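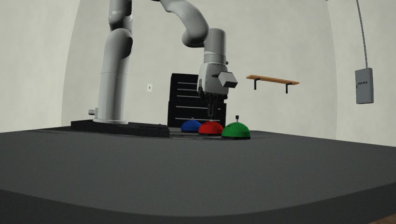 3.2 Getting the render off the wall

So this is the part where I have to talk about plaster, and I'm going to go on a bit, sorry. Most of what I know about lime render I learned at Brerimico, a row of old workers' cottages down near the creek, where the walls are soft brick and the damp comes up every winter no matter what anyone paints over it. We picked the cottages for this study mainly for that reason (and, fine, they're a short drive from my place).

The trouble with old render is that it's never one thing. You tap along a wall and it sounds solid, solid, solid, then hollow as a drum, and then you're into a patch somebody did in hard cement decades ago and your chisel just skates off it. I took samples from four cottages, always from the inside face and always at knee height, where the salts tend to gather. The pieces went into paper bags. I tried plastic in June and everything sweated, so I binned that batch and started over.

Each sample was dried, weighed and then broken up by hand with a rubber mallet. Please don't use a steel hammer for this! It crushes the sand grains, and then your sieve results tell you about your hammer. After that the lime was dissolved in dilute acid in the usual way and the leftover sand was rinsed, dried and weighed again. I did this for nearly 300 grams of render per cottage, a lot more than most people bother with, but the bits of shell in the old mixes are chunky and a small sample can miss them altogether.

Figure 4. Weight of sand left on each sieve, by cottage. Helmy and Dorum are the two cottages at the creek end.

As Figure 4 shows, Helmy and Dorum came out almost on top of each other, and both are much coarser than the pair up the hill. My guess is that the sand for those two came straight out of the creek bed, with the builders saving themselves a cart trip. I can't prove it from sieves alone. The colour is right, though, a sort of weak-tea brown, and the grains are nicely rounded.

The uphill pair are harder to read. One of them, Diltano, had been patched so often that I couldn't find a clean bit of original coat below the window, so its bar in the figure should be taken with some salt (there was plenty in the wall). I've left it in anyway and come back to it in Section 4.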